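Can a Machine Clear the Table Yet? Tips from a Slow Kitchen

Readers of the Furside page ask me every June, when the children are home, if they should wait for a robot before they buy more cups. My answer is still no. Clearing a table is many small jobs, and a machine must learn each one. Plastic cups are a fair place to begin, as they are light and forgive a bad grip.

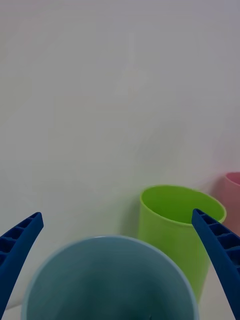
A thin wall bends if you squeeze it too much, and it slips if you squeeze too little. My own hand knows this without thinking. So my first tip is for people: buy cups with a plain shape and no handle. They go inside each other, and they will be easier for any future helper too.

Second tip: give every cup some space. When they stand close together, even a careful person knocks one over while reaching for the next.

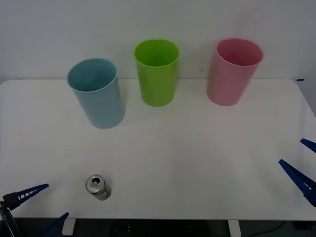
Three cups and one can, two arms to do the clearing.

Cans are harder, in my opinion. One that lies on its side can roll, and a little drink is often left inside. Pick it up by the middle, empty it in the sink, and only then put it with the recycling. I would trust a machine to lift the can before I would trust it to remember the sink.

Keep the table one plain color if you can. I wiped a patterned cloth for years and never saw the crumbs.

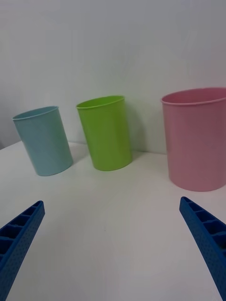 Photo: Ilango Annamalai / Reseo

For stacking, start with the cup farthest from you and bring it to the nearest one. Do not press down hard, or they stick. If two cups are already stuck, put cold water in the inside cup and stand the outside one in warm water for 2 minutes, then turn gently.

I timed myself on Thursday with the whole family table, and it took me 166 seconds, with wiping. When a machine can do the same and also find the spoon under the chair, I will write this page again.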